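Nonley Brass and Spoken Word Network
Minutes of the programming meeting, Oct 14, 2019

Present: Nivaldo Sampaio (chair), representatives of the Nedura Quintet and the Imhof Street rehearsal rooms
Apologies: Desora Wind Band

1. Minutes of the previous meeting
Agreed without changes. The action on the tuba stands is carried forward.

2. February concert
The hall is held for one evening. The Nedura Quintet will play two sets, with readings between pieces in the second set only. Running order to be fixed once the poets have sent final texts. Doors and interval times as last year. The new piece for quintet and speaker lasts 12 minutes in its present form – the composer has been asked for a version of 10 minutes or less.

3. Parts and scores
The set of parts for the suite has two errors: the second trombone is missing a repeat at letter F, and the horn part is in the wrong transposition from letter K. Corrected pages to go out by post and email. Old pages should be destroyed.

4. Money
The balance stands at £1153 after payment of the hall deposit. Fees for readers will match those for players. It was agreed not to apply for further funding this season.

5. Amplification
Two microphones are needed for the readers. The quintet will play without amplification. Desora Wind Band asked by letter whether its mixing desk could be used; accepted, subject to a test in the hall.
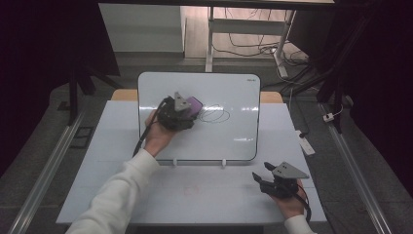 2 min read

6. Rehearsals
Imhof Street can offer the large room for three evenings. The small room is too dry for brass and will be used for sectional work on the readings only. Players to bring their own mutes – the room's stock is incomplete.

7. Recording
A stereo recording will be made for archive use. Poets keep all rights in their texts. N. Sampaio to draft a one-page consent form.

8. Any other business
The spelling of "Nedura" on the draft poster is to be corrected before printing.

Next meeting: date to be sent round by the chair.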